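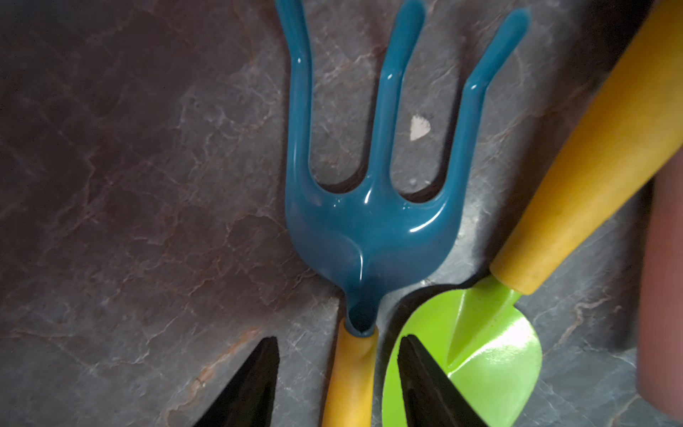 3.2 Where small tools end up

Household garden storage gets studied as a shelf problem or a shed problem, and the diary entries in our set say otherwise. People don't lose the rake. They lose the hand tools, the short ones, because those travel indoors with the seedlings and get put down wherever there is a flat surface. Kitchen counters came up again and again. A typical pairing is the one in Figure 1, a three-tined cultivator and a hand trowel on a dark stone-look counter, lying at different angles, both with yellow handles. The yellow matters for what follows. On a busy surface, veined or mottled, the handle is what gets spotted first, and several diary keepers said they search by handle color and not by shape.

Figure 1. Hand cultivator (teal-blue head) and trowel (lime-green blade) on a kitchen counter.

Diaries ran from March until the first beds were planted out. 60 households, all within the Woretti allotment district, most with a balcony or a small yard at home as well as the plot. Entries were short. "Trowel by sink." "Fork on counter again, moved it, moved it back." We coded each for surface, for tool, and for wether the tool was on its way out or on its way in. Coding was done by Hòa Cù, then a second pass by Maëlle Lapointe on the entries where surface was unclear. Disagreements mostly about what counts as a counter (windowsill? top of the washing machine?). We kept windowsills separate. The washing machine went in with counters.

Total entries after cleaning: 2,000. Nine households stopped early and are left out of the weekly comparisons but kept in the surface counts.

Three things stand out. First, tools on the way in stay longer than tools on the way out. A trowel set down at 7 a.m. before going to the plot is gone by breakfast. The same trowel set down in the evening may sit through to the next weekend, and gets moved for cooking, and moved back. Second, the cultivator and trowel tend to stay together even when they were not used together. People reported picking up both when only one was needed. Third, the rinsing step. Households that rinsed at an outside tap put tools away outside. Households that rinsed at the kitchen sink left them next to it, and the counter becomes the storage by default.

Hanging rails helped less then expected. The Nokden rail kit was given to a third of the households, screwed up by the back door at hand height. Used well for a few weeks, then the hooks filled with bags and dog leads. Open trays did better. A shallow tray on the counter itself sounds like giving in, but the tools stayed in it, and diary keepers stopped writing entries about looking for things. One wrote only "in tray" for a whole month, which made coding easy.

Handle color again. Households with dark or wooden handles reported more searching than those with bright ones, also on plain white surfaces, where we expected no difference. We have no good explanation. Could be that brighter tools were newer and their owners still careful with them. Tool age was not asked in the first questionnaire, an oversight, and the later answers are patchy (see 5.1).

Surfaces themselves we only recorded by broad type: stone or stone-look, wood, steel, other. Soil on the counter was the main complaint for all four, mentioned most by people with pale tops. On dark tops it was noticed by touch, usually while wiping down for dinner.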